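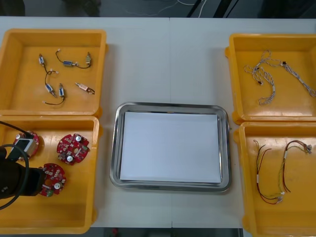 Maren Olafson

I've been banging on about yellow bins in this newsletter for so long that I thought I'd better devote a proper item to them and get it out of my system. So: yellow bins! Four of them, two on the left, two on the right, with the stainless steel tray in the middle. I've tried grey ones, I've tried ice cream tubs (we all have), I've tried the lids of biscuit tins, and I keep coming back to these. They're open, they've got walls high enough to stop a runaway screw, and the colour is so loud that you can find a small dark part on the floor of one without putting your other glasses on.

The red round boards get a bin to themselves now. They used to live in with the wired bits, which seemed like a space saver at the time, and every single board came out wearing a necklace. If you've ever tried to unhook a little looping lead from the legs of a capacitor without bending something, you'll understand why I went and bought more bins. So the small wired fellas, the blue and white ones with their tiny white connectors, sit in the bin at the back, and the boards go in the one at the front. They touch, those two bins, and I like them that way. Leave a gap between bins and something will find it.

I still don't have a good name for the wired ones. Half the bench at Lerov calls them motors and the other half calls them solenoids, and I've heard "the blue things" from people with actual trade tickets. I've given up and written WIRED on the label. It covers everything in there and it stops the argument, at least until someone turns up with a sensor on a lead and asks where it goes. (WIRED, I say. Look at the label!)

Now, the tray. A few of you have asked what's so special about it and the answer is nothing at all, it's a tray. Rounded corners, easy to wipe. I lay a sheet of plain white paper in the bottom and change it when it gets grubby. Part of that is the shine – bare steel throws the lamp straight back at you, and you can't read a part marking through glare – and part of it is that paper shows you every crumb of solder and every whisker of wire that's dropped off. I also write on it. A note about which board I was halfway through, or a little sketch of how a lead was routed before I undid it, and then the paper gets folded up and goes in the job envelope. I bought a ream of 500 for this in August and I've barely made a dent, so even at my rate of fussing it's a cheap habit.

The rule at our end of the table is that the tray is for the thing you're working on and the bins are for everything else. One item in the tray. I'm strict about it with other people and hopeless about it myself, and by Wednesday afternoon I've usually got a board, a connector, half a muesli bar wrapper and the good tweezers in there. But it's a decent rule. When the phone rings and you come back to the bench twenty minutes later with your head full of something else, whatever's in the tray is the job.

Boards go in component side up, please. I know it's tempting to stack them like pikelets once a few have come through, but the tall parts take the weight and then you get leaning capacitors and I get cross. Side by side if there's room, and if there isn't room, start another bin.

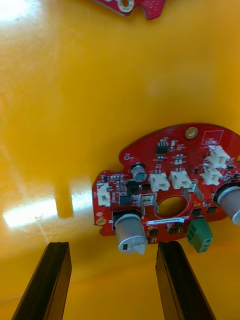
One reader wrote in after last month's issue to say that coloured bins are all very well but plain plastic makes static, and that she wouldn't put a bare board in one for love or money. Her boards go in shielding bags the minute they come off the machine they belong to, and the bags go in a cardboard box, and she's never lost one yet.

Fair enough, and I'm not going to fight her on it! If your boards are headed back into service, bag them, and get the proper dissipative bins if the budget runs to it. Ask the supplier outright, too, as colour won't tell you a thing. The boards in our sorting bins are all from the Gruslow clear-out, and they're there to be looked over, written up and mostly picked for parts. If I find one that deserves a second life it goes straight into a bag with the date on it. I'd hate anyone to read this page and tip their only working controller into a tub.

As for what I look for when I'm picking, it's pretty dull. On the red ones I go for the connectors first. Those white ones with the little metal pins are always wanted, and they're a pain to buy in ones and twos. The green screw terminal on the edge is worth having as well, mainly for test leads. The big silver capacitors I look at hard and then generally leave alone. A domed top means the bin (the other sort of bin), and even a nice flat one has been sitting on that board for goodness knows how long. I know people who save every last one of them. I was that person, and I had a drawer of them that I moved house with three times.

A bit of housekeeping while I've got you. We have 17 bins between the two benches at the moment and I'd like them all to stay at the benches. A few have wandered off to the Shboul cupboard with fasteners in them and one, I have it on good authority, has been holding lemons in the tea room. Pleltell still have the same shape in stock if you want some for home. Ask for the shallow ones. The deep ones look like better value but you can't get your fingers flat on the floor of them, and small leads love to hide in the corners.

Labels go on the short end, facing you, in marker, on tape. Masking tape is fine. Please don't use the printed labels we ordered for the drawers, they leave a gummy patch that takes me half a lunch break and a lot of eucalyptus oil to shift.

Next month I'm hoping to get on to cable ties and why I've gone off them. If you've got a way of keeping short leads tidy that doesn't involve a bread bag clip, send it through before then and I'll try it on the WIRED bin, which could do with the help.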